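Masaseo charcoal incense burner kit — my review after one winter

Posted 21st July

I bought the Masaseo kit in November, which is a silly time to take up burning resin indoors if you live in Adelaide, and then didn't touch it properly until the cold weather came. I'd been reading about Mesoamerican ceramics for the better part of a year by then (museum catalogues mostly, plus a very long set of lecture notes by Randi Åberg that I printed at work, sorry boss) and I'd got to the point where looking at photos of old censers wasn't enough. I wanted to know what it's like to have one going in the room.

So, the kit. You get a footed clay bowl with a pierced collar, a tall open sleeve that sits over the top, a bag of white copal, a bag of a darker gold copal, tongs, and a packet of charcoal discs. The clay is low-fired and unglazed, done by a small pottery called Ploncombe, and it comes wrapped in so much shredded paper that I was finding it behind the couch for weeks.

The sleeve is the reason to buy this one over the cheaper bowls. It's a plain tube, nothing modelled on it, and the idea is that smoke climbs up inside and spills out the top the way it would have with the old figure vessels. I loved it! The first time I lit it I'd used far too much resin and had to open every window in the house, but for a minute or two there was this fat white rope of smoke going straight up and I just stood there grinning. 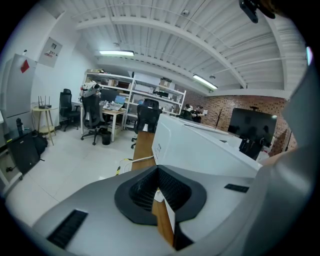 Holger Sandberg wrote in the comments on my first impressions post that I was giving the sleeve too much credit. His drew badly until he lifted it on three pebbles to let more air in underneath, and he reckons the collar holes are simply too small for the size of the bowl. He also thinks the gold copal is the better of the two and that I should stop going on about the white.

Fair enough, Holger. I tried the pebbles and yes, it draws better, although the sleeve wobbles a bit and I wouldn't leave it like that with a cat about. On the copal we'll have to disagree. The white smells of lemon and pine to me, clean and a little sharp, and the gold is heavier, closer to church. I burn the gold when it rains.

Charcoal is where the kit lets itself down. The discs are the quick-lighting sort and they spit and stink for the first few minutes, and if you put your resin on too early that's all you'll smell. Wait until the disc is grey all over. I've since swapped to bamboo charcoal from Rarnetti, which takes nearly 10 minutes to get going over a gas flame but has no smell of its own, and I won't be going back. You need 15 mm or more of sand in the bowl as well, which the instruction leaflet mentions only on the back, under the care notes. Mine was already scorched by the time I read it — a brown ring on the base that's never going to come out. I've grown fond of it.
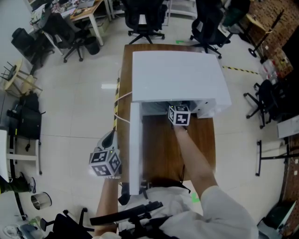
Two hand-held grippers at the brown table, one just inside the opening under the white top panel.

Now, paint. The old censers that still have colour on them are the ones I go back to again and again, and Masaseo sell a little add-on set of mineral pigments so you can decorate your sleeve. Red ochre, a yellow, a carbon black and a blue. I paid $17 for it and I'm in two minds. The ochres are gorgeous, properly earthy, and they went onto the raw clay like a dream with a bit of lime water. The blue was chalky and rubbed off on my fingers however I mixed it. Ronja Tveit suggested a thin coat of cactus juice as a binder, which I did try, using the prickly pear down by the back fence, and got spines in both thumbs for my trouble. It did hold better afterwards.

Don't expect the paint to stay bright near the rim, either. After a few weeks of burning, the top of mine had gone a sticky amber where the resin settles, and the yellow there is now more of a toffee. I like how that looks. If you don't, leave the top unpainted.
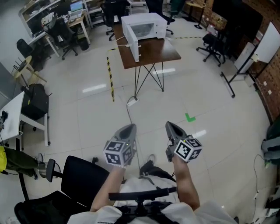
Cleaning is easy enough provided you do it cold. Tip the ash out, pick off any hard resin with a bamboo skewer, and wipe the inside of the sleeve with a rag and a splash of metho. Keep the metho well away from a lit disc, obviously, and let the whole thing air overnight before you use it again. Don't wash it. I ran my sleeve under the tap once and it took days to dry out, and I was convinced it would crack the next time it got hot. It didn't, but I held my breath.

I did have a go of the Alemneh burner at a friend's place for comparison. It's brass, it's lovely to handle and the lid fits beautifully, but it's a different animal and you don't get that column of smoke. If you mostly want a nice smell in the hallway, get that. If you've ever stood in front of a case of painted censers wondering what they were like in use, get the Masaseo, chuck out the charcoal and buy some sand.

Four stars from me. I'd go higher if they sorted out the blue.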